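Harkeck open day recordings: data card

Version 2

Maintained by Wondimu Gidey and Ebony McKinnon. Corrections to Ebony.

Summary

This folder holds the recordings made at the Harkeck open day on October 11, 2021. Visitors watched the two-armed tabletop station run short pick and place tasks with household objects and soft toys. All runs were driven by an operator. No learned policy was used at any point in the day, and the recordings should not be cited as evidence of autonomous performance.

The set was kept because the table was in constant use by people who had not seen it before, and the object layouts they asked for differ from the ones we use in the lab. It is small and uneven. It is meant for checking loaders, testing annotation guidelines and showing new staff what a run looks like. It is too small to train on.

Layout of the day

The demonstration ran in 2 blocks, morning and afternoon. Kedir Kahsay operated in the morning and Rangi Hoani in the afternoon. Kirsty McPhee gave the talk beside the table and took requests from visitors. Each block had 5 scheduled slots of 10 minutes, with the table reset between slots. The last slot of the afternoon was shortened when the group from Pearce had to leave for their coach, so its final run has no closing marker.

Visitors stood behind a rope on the far side of the room. They chose objects from a tray and Kirsty set them out. Choices were not restricted except that glass was left in the tray.

Task wording

The instruction was read aloud before each run and typed into the log by whoever was nearest the keyboard. Spelling and word order therefore vary. "Put the pink toy on the plate", "toy to plate" and "pink one on plate pls" are the same task. The normalised wording is in the task column; the typed wording is kept in task_raw.

Views

Two kinds of view are stored for each run: wrist and head. The wrist view is close to the fingers and loses much of the table behind them. The head view looks down on the table and takes in both hands. The sample stills are from the pink toy and lavender plate layout.
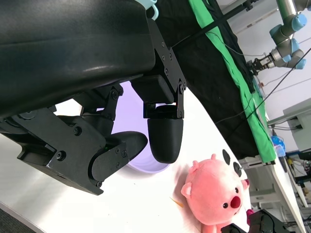 Wrist view. The toy is at lower right, and the gripper hides most of a white bowl.
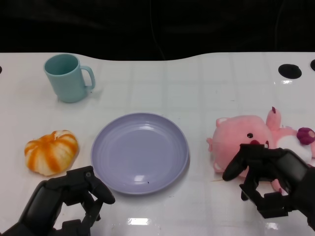 Head view, right hand at the toy, plate clear of objects.

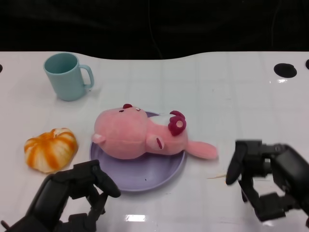 Head view, toy on the plate and overhanging the rim.

Annotation

Each run has a start marker, an end marker and a result. Results are one of done, partial, failed or stopped.

An object counts as placed when it rests on the target and no finger is touching it. It need not be centred. A limb, handle or other part may hang over the edge of the target. This rule was changed in version 2. Version 1 asked for the whole object to be inside the rim, which made almost every soft toy run a partial and told us nothing useful.

If the hands are still close to the object but not in contact, the placing is still valid. Where contact cannot be judged from the head view, check the wrist view before marking. If it cannot be judged from either, use partial and add a note.

Objects which are not named in the instruction are background. Mugs, bowls and small decorations were often left out between runs, and they are not labelled unless they are moved. A background object that is knocked gets the flag bumped, with no change to the result.

Object names

Names follow what an annotator can see. Use colour and a plain noun: lavender plate, teal mug, pink soft toy. Do not guess at the animal. Three annotators gave the same toy three different species in the first pass, and merging those labels took longer than the pass itself. The small striped orange and white object is "striped pumpkin" throughout, including in runs where the operator calls it an orange.

Known problems

Reflections. The white table top is glossy and picks up the lighting. Bright patches near the plate have been mistaken for objects by the automatic pre-labeller. Delete these boxes by hand.

Hidden objects. Fingers cover the target for long stretches in the wrist view. Do not carry a box through a gap in which the object cannot be seen.

Clocks. The wrist and head clocks were set separately in the morning block. The offset is constant within a slot and is listed in offsets.txt. The afternoon block needs no correction.

Missing audio. Sound was recorded for Kirsty's talk only and is not part of this release.

Small debris. Bits of fibre and similar scraps on the table are not labelled.

Access and use

The recordings may be used inside Harkeck and by Brillitz and Detov under the agreement signed in September. Ask Ebony before passing files to anyone else. Visitor requests were logged without names, and the request sheets have been destroyed.

Changes

Version 2: placing rule rewritten, object names merged, clock offsets added for the morning block, task_raw column restored.

Version 1: first internal copy. Do not use. The result column in that copy follows the old rule and cannot be compared with the present one.

To do

Add a closing marker to the shortened slot. Wondimu has the operator's notes.

Check the bumped flag in the afternoon block, where it seems to have been applied to both the moved object and the hand that moved it.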